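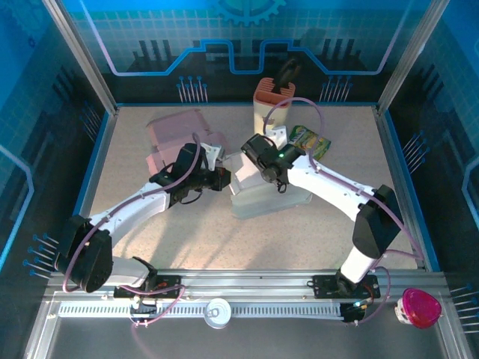
I caught Riet Aerts at 7:30 in the morning, which she tells me is the only time of day she'll talk about earnings without looking at her phone every two minutes. She'd already been up for three hours. I'd been up for 20 minutes and it showed.

Riet has been reading company accounts since 1972 (she started at 19, in the back office of a shipping insurer, adding up columns by hand) and she now runs money for a small group of families who mostly leave her alone. She likes dull companies. Her biggest holding is Cetari, which makes seals and gaskets, and when I said I'd never heard of it she looked delighted.

"Good," she said. "Keep it that way until I've finished buying."

So what does she make of this reporting season? Not a lot! She thinks everyone is staring at the profit line and missing the inventory. "Profit is an opinion, you can argue it up or down a bit every quarter. But if you made 800 of something and sold 200, the other 600 are sitting in a building somewhere and you're paying to heat it." She went through the parts makers one by one in February, just the balance sheets, no presentations, and came away selling two of them. One was Nakness. I asked if she regretted it, seeing as the shares went up right after.

"For a week I regretted it. Then I went on vacation."

We got onto customers, as in how many a company ought to have. Riet has a rule here and it's a strict one. If a single buyer brings in more than 40 percent of sales she won't own the stock, however cheap it gets. She learned that one on Grultach, a family firm she'd known for years, terrific engineers, lovely people, and one enormous customer that decided over a summer to make the part itself.

"I had lunch with the finance director that June and he told me the relationship had never been better," she said. "He believed it too. He wasn't lying to me. I think that's what bothered me most."

How much did she lose? She wouldn't give me a number, but she did say she kept the same car for a very long time afterward.

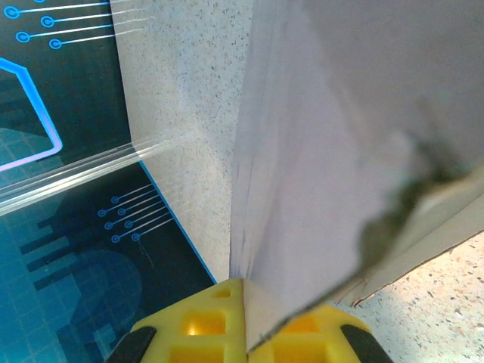 I wanted to know whether the rule has cost her anything, and she admitted it has, plenty. She missed Naseri completely. It had one giant customer for its whole first decade, so she never looked twice, and it has since become one of those stocks that people bring up at dinner. "My nephew owns it. He mentions it at Christmas."

She's less gloomy than I expected about trade, by the way. I came in with a whole list of questions on tariffs and she waved most of them off. Her view is that companies complain loudest about the things that have already happened, and by then they've usually moved the order to a different port or put the price up. What worries her is the slow stuff. Orders that get smaller each quarter. Payment terms that slip from one month to two, then to three. She reads the note on receivables before she reads anything else, and she reads it with a ruler, a real one, laid under the line.

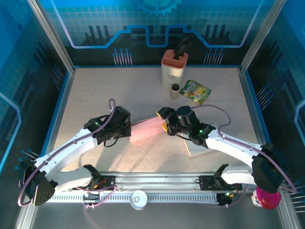 I asked about factory spending, which has been all over the earnings calls. Riet is fine with it as long as somebody can tell her when the money comes back. "If the answer has the word 'journey' in it, I hang up." Cetari's boss, she says, gave her a payback period and a worst case and then asked if she had any more questions, and she bought more that afternoon.

And what would she tell someone starting out with a bit of savings and no clue (me, basically)? She thought about it for a while and poured more coffee.

"Read last year's report before this year's. See what they said they'd do."

She had a call at 8:30, so I let her go.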